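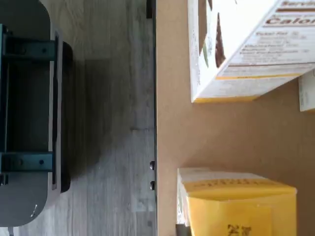
Fundeo Mandale 230
Air cleaning unit for classrooms and school offices

The Mandale 230 is made for schools which want cleaner air in the room without building work. It stands on the floor, it needs one normal wall outlet, and the teacher can start it with one button before the first class.

We developed it together with teachers and school staff in Festitz, after long talks between the district and the teachers' union about when the rooms can be used again. The teachers asked for two things: that the unit is quiet enough for reading lessons, and that the filter date can be seen by everybody. Both are now standard.

"In the first version I had to speak louder than I like," says Costel Softić, who teaches fourth grade. "With the new fan on the low step I forget that it is running."

Technical data
Room size: up to 230 square meters at high step
Noise at low step: 27 dB
Noise at high step: 43 dB
Filter life: 3000 hours
Fan steps: low, middle, high
Timer: yes, with key lock

What is in the delivery
Unit with first filter, power cord, key for the timer, filter card for the wall, short manual in English.

Filter change
Switch off the unit and pull out the plug. Open the rear door, take out the old filter and put it directly in a closed bag. Put in the new filter with the arrow to the inside. Write the month on the filter card. The hour counter is set back by holding the timer button until the lamp is green.

Ordering for districts
Orders for more than one school are handled by Despina Janevski in our school department. Please send her the list of rooms with floor area and ceiling height. For delivery before classes start in September, we need the order by the end of June. Repair and spare filters are done by our partner Živković, also during the school holidays.

Related products: Mandale replacement filter, wall card set, timer key (spare)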